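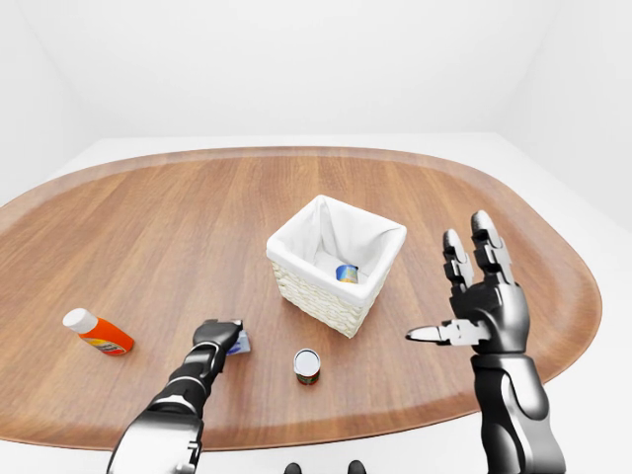

Home | Products | Finishes | Dealers | News | Contact

Search news Search Clear

Vumetti Releases Low-Sheen Hardwax Finish for Interior Wood Surfaces

12/24/24

Vumetti has released Grorau, a two-component hardwax oil for tabletops, counters and other horizontal wood surfaces used indoors. The product replaces Fondico, the single-component oil the company has supplied to furniture shops and contract finishers. Fondico will stay on the price list until May, when remaining stock will be cleared.

Grorau is applied in one coat by pad or roller. Excess oil is removed within 35 minutes of application. The surface can be handled after 8 hours and reaches full hardness after 5 days at normal room temperature. Fondico required two coats with an overnight interval between them.

Measured sheen on sanded oak, ash and beech is lower than with the earlier product. Abrasion testing was carried out on coated panels at the company's own laboratory. Panels were run to 3,000 cycles before inspection, and none showed wear through to bare wood. Water, coffee and dilute cleaning solution were left on separate panels overnight and wiped off with a dry cloth.

"The main change is in the hardener," said Marek Vávra, technical manager at Vumetti. "It lets us bring the solids content up without making the oil difficult to spread. Shops that already use Fondico can keep the same pads and the same sanding schedule."

The finish is supplied clear and in five tints. Tinted versions should be stirred before and during use. Mixed material that has started to thicken should be discarded and not thinned. Used cloths must be soaked in water and laid flat to dry outdoors before disposal.

Distribution is through Jibrin, which also holds the safety data sheets and application guide. Sample cans are available to trade customers on request.

We use cookies to measure site traffic. Accept Decline Cookie settings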